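Two-Arm Table Build: Frequently Asked Questions

Last updated May 29, 2020

Since the January open night we've had a steady stream of messages about the two-arm table in the Wukach shared workshop. I love getting them. I also keep typing the same answers at midnight, so they now live on this page. If yours is missing, write it on the board by the drill press or use the contact form.

What is this project, in one paragraph?

Two robot arms, one table, and a person sitting at it. We use it to practice picking up and handing over small household things, mostly toy blocks and fruit shapes. The project goes by the name Prelari, which was the name of the folder the first code was saved in. It's a hobby build. We meet in the evenings, we break things, we fix them, and it is the most fun I've had in a workshop since I learned to weld.

Did you build the arms yourselves?

No. The arms came to us used, as bare arms with no stand, no gripper mounts and a bag of screws that fit nothing. What we built is everything that turns two arms into a working station: the floor brackets, the mounts at the wrist, the cable routing, the power box and all of the software that ties the two sides together. That was plenty! The listing said "tested," and for one of the two that was even true.

Why two arms?

Because so much of what hands do at a table takes both of them. One holds, the other pulls. One passes, the other takes. With a single arm we kept inventing clumsy workarounds, like pushing a block against a wall to turn it over. The second arm doubled the wiring and more than doubled the arguments about wiring, and I would do it again tomorrow.

How do you lay out the table?

Blocks go toward the front and middle where both arms can get at them. Dishes and fruit go at the back. We settled on this after a lot of evenings of the opposite, with bowls up front and an elbow swinging over them every time somebody reached for a block. Keep the center as clear as you can stand. You will want to fill it. Leave it alone, and give each gripper room to come down open without brushing anything on the way.

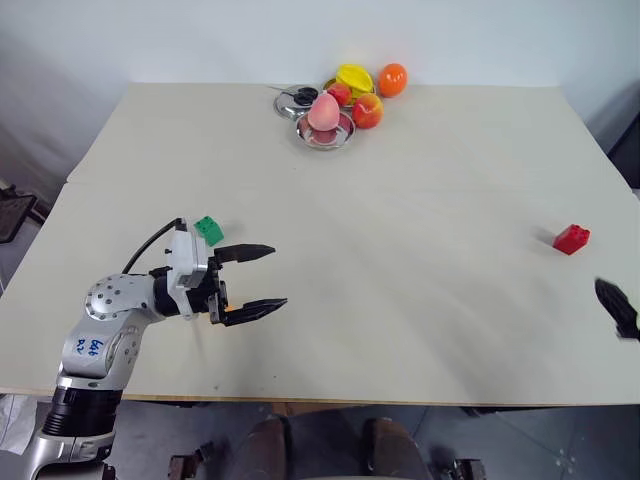 Reach is the other half of it. Before you place anything for real, move each arm by hand through the whole area you plan to use and lay painter's tape where it runs out of comfortable motion. An arm stretched nearly straight can still touch things, but it gets jerky and the path planner starts making odd choices. We treat the tape line as a fence for the first few weeks with any new setup, then peel it off once everybody knows where it was.

Why grippers with only two fingers?

Two fingers are easy to think about. They open, they close, and when a grasp fails you can usually see why. I adore the five-fingered hands people post online, and one day I want to try making one, but for a shared bench where a newcomer may be driving after ten minutes of instruction, simple wins. If a finger gets bent or worn you swap it with a hex key and carry on.

Why toy blocks?

They're cheap, they're hard to break, and the studs on top make it easy to tell which way up a block has landed. Bright colors help a great deal too. Our first color filter was laughably crude and it still found red and green every time. It could not reliably tell orange from skin, which made for a lively evening.

And the fruit?

Shapes! A block has flat sides wherever you grab it. A peach shape rolls, a star fruit has ridges, and a shiny metal bowl confuses almost any depth sensor you point at it. Start with blocks. When you can pick up a block from any angle without holding your breath, move to the round things, and save the bowls for last.

What goes wrong most often?

Cables. Whatever you're expecting, it's cables. We keep a log of every stop, planned or not, and the last time I went through it there were 1051 entries. The biggest single cause was a cable pulling at a connector because the loop at the wrist was too short. Number two was a loop that was too long and snagged on the elbow. The right length is found by turning the wrist all the way one way, then all the way the other, and tying down only after you've done both. Use hook-and-loop straps for this. We used zip ties at first and cut off every one.

How long did it take?

From the first bracket to both arms moving under one program was 41 evenings. Six of those went to a grounding problem that turned out to be a single loose lug in the power box. If you're building at home and can leave your tools out overnight, you'll be faster than we were. Setup and cleanup eat a good chunk of each session in a shared space.

How do you get the two arms to work together without hitting each other?

Slowly, at the start. Each arm has its own half of the table plus a strip in the middle that only one of them may enter at a time. The software treats that strip like a bathroom key: one arm takes it, does its job, backs out and gives it up. Later on we loosened the rule so that one arm can be holding a block while the other waits close by with its fingers open. That took a lot of testing at a crawl, and the first clean handover got a cheer loud enough that the pottery people next door came to look.
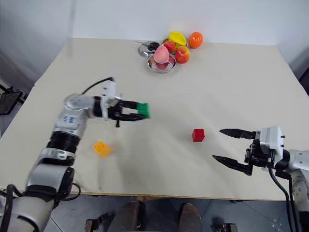
Speed is a setting you should earn. We ran at ten percent for weeks. When you do turn it up, go in small steps and run the same routine at each one, with the same blocks in the same places. If you change the speed and the layout on the same evening you'll never know which one bit you.

Is it safe to sit that close?

Treat it with respect. Whoever sits at the table has the stop button within reach, and a second person is in the room whenever the power is on. No loose sleeves, no lanyards, long hair tied back. Nobody reaches in while a program is running, even to rescue a block that has rolled away. Check the floor brackets before every session too: put a hand on each and push. If anything moves, you're tightening bolts that night and not running arms.

Can I use a regular table?

You can, if it's stiff. Ours is a pale surface made of two panels, and there's a slight step at the seam that I've sworn at many times. A block dragged across it will hop. If you can get one with a single unbroken top, do. A light, plain top and a plain wall behind it make life easier for the vision software.

Where did you get the parts?

The bracket stock came from Jalwood, who let us dig through their offcuts bin. The wrist mounts were drawn by members and cut at Abou Jaoude, a small machine shop with great patience for people who change the hole spacing twice. The rest was ordinary hardware store stuff. The full parts list has 36 lines and is pinned inside the cabinet door.

Do I need to know how to program?

Not to begin with. Plenty of our regulars came in knowing wood or bikes or sewing machines and picked up the code later, a few lines at a time. If you can read a wiring sketch and aren't shy about asking what a thing is for, you'll be useful on your first night.

Can I come and try it?

Yes, please do! Sign up on the sheet at the front desk so we don't end up with nine people and one chair. Wear closed shoes, and bring any small object you'd like to see picked up, as long as it's dry and you won't miss it.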